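把规矩写在抓手前面：与小堀枫谈装配机器人的操作规范

2020年12月25日　文／冈部达也
阅读时间：9分钟

约小堀枫（Kaede Kobori）见面并不难，难的是让她坐下来。我到堺市（Sakai）那天早上，她正蹲在工位旁边核对一张卡片，头也没抬就说：“您先喝茶，我把这一页对完。”这一页对了挺久，茶我喝了两杯。后来我才知道，这张卡片就是我此行想聊的东西：Itasbridge内部那份《装配作业规范》的现场版，对折起来刚好能塞进工作服的胸袋。 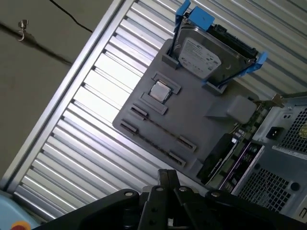

她在Itasbridge做了好些年的流程工程师，最近的工作是给电脑装配和拆解类的机器人作业定规矩：内存条怎么插，硬盘怎么取，处理器碰到什么程度必须停手，谁有权按停止，按完以后谁有权重新启动。听起来琐碎，她自己也承认琐碎。“我妈妈问我做什么工作，我说我写说明书。她说那不是很闲吗？”说到这里她笑了好一阵子，又给我添了茶。

规范的第一版写于五月，她形容那一版“像法律条文，谁都不看”。全文有21条，每一条都很完整，主语谓语宾语齐齐整整，还带着参考章节。发下去一个星期，她到工位边上转了一圈，看见有人拿它垫杯子。“我没有生气，真的，我那时候心里想的是，纸质还不错，吸水。”

现在这一版的21条没有减少，但写法全换了。每条先写动作，再写什么时候停，最后才是理由，而且有些条目索性不写理由，想了解的人可以去翻后面的附录。她念了一条给我听：“夹持硬盘之前，确认两侧夹座都已到位；有一侧未到位，退回起点，不得在原位重试。”我问她，为什么特别强调不得在原位重试？

“您修过家里的抽屉吗？”她反问我，“卡住了，人的本能就是再推一下，再推一下。机器人也会这样，因为程序是人写的嘛，写的人也有这个本能。硬盘、插槽这类东西，再推一下往往就推坏了。退回起点虽然慢，可是位置是干净的，下一次的结果才说明得了问题。”

她对“慢”这件事颇有感情。规范里有一条限定了接近速度，离零件越近走得越慢，直到接触为止。这条在内部争了很久。生产那边的同事希望放宽，他们有他们的道理，交期摆在那里。枫没有跟他们辩论，她请对方一起坐下来翻记录，翻了整整一个下午。公司保存的插拔记录一共2000次，其中1424次是在速度限定生效以后做的。她不肯告诉我两组的成绩差多少，说那是公司的数据，“不过下午结束的时候，没有人再提放宽了。”

我追问，是不是数据把大家说服的？她想了想，说数据当然有用，可她觉得更要紧的是大家一起翻。以前规范部门写完就发，发完就查，查到了就开单子，做现场的人看见她们走过来就紧张。“您想想，一个人紧张的时候，哪里会告诉您昨天他其实绕过了一步呢？”

关于“绕过一步”，规范里有专门的一条，也是她最得意的一条：凡是现场人员认为某一步可以省略，应当写下来交给她，在得到答复以前照旧执行。交上来的条子她全部回复，有的采纳，有的不采纳，不采纳的写清楚为什么。收条子的是一只旧饼干盒，放在饮水机旁边。我去的那天盒子里有好几张，其中一张写得很长，字迹工整，讨论的是线缆该从哪一侧走。枫读得津津有味，读完了还在空白处画了一个小小的箭头，说这个人讲得对，她要改图。

说到替代件，她的话一下子多起来（她自己说平时话并不多，我持保留意见）。练习的时候，能用模拟件的地方就用模拟件，这也是规范里的要求。模拟主板上的夹座和插槽，尺寸要与真件相符，磨损了要登记，每做满100次插拔就要用量规检查一遍。“模拟件最容易被怠慢。大家觉得反正是假的嘛，松一点紧一点有什么关系。可是插槽松了，机器人在上面练得再漂亮，换到真的主板上就要出洋相。我宁可大家把它当真件看待，轻拿轻放，用完擦干净。”

量规是从Barberg买的，刚开始她嫌贵，自己用塑料片磨过一套。“磨得很丑，还不准。后来乖乖去申请预算了。”那套塑料片现在还放在她抽屉里，她特地拿出来给我看，边上贴着胶布，写着“请勿使用”。

也有她觉得没写好的地方。停止按钮那一条改了四次，到现在她还不满意。谁都可以按停止，这没有争议；麻烦在于重新启动。最初规定由按停的人来启动，可是按停的人也许只是路过，并不清楚作业做到哪里。后来改成由当班负责人启动，负责人去吃饭了，大家便干等着。眼下的写法是，当班负责人离开时必须指定一位代理，名字写在白板上。“白板上的名字有时候是昨天的。”她叹了口气，“所以您看，规矩写到最后，常常是在跟白板较劲。”

供应商那边的沟通又是另一番光景。Jenico给他们提供一部分夹具，双方对“到位”两个字的理解曾经不一样：Jenico的图纸上，到位是指碰到挡块；Itasbridge的规范里，到位是指碰到挡块并且稳住片刻。为这两个字，两边开了三次会，邮件来来回回，最后在规范前面加了一页术语表。枫说她原先很不喜欢术语表，觉得枯燥，现在新人来了，她总是让他们从那一页开始读。

我问她给刚开始做这类规范的同行有什么建议，她推辞了半天，说自己没有资格。送我下楼的路上她倒又想起来了，在楼梯口停住，说了这么一段：“先去现场站着，站到腿酸。别带本子，带了本子，大家就会演给您看。回来以后再写，先写您亲眼看见出过岔子的地方，其余的慢慢补。还有啊，写完请一位完全不懂的人读一遍。我是请我妈妈读的。”

她妈妈读完有什么意见呢？

“她说第九条的句子太长，读到后面忘了前面。”枫说，“我回去就改了。”

下一版规范预计明年发布，线缆那张条子会写进去，停止按钮那一条大概还得再改。我走的时候，她已经又回到工位旁边，从胸袋里掏出卡片，找刚才对到哪一行。

联系编辑部 ｜ 版权所有，未经许可请勿转载 ｜ 返回顶部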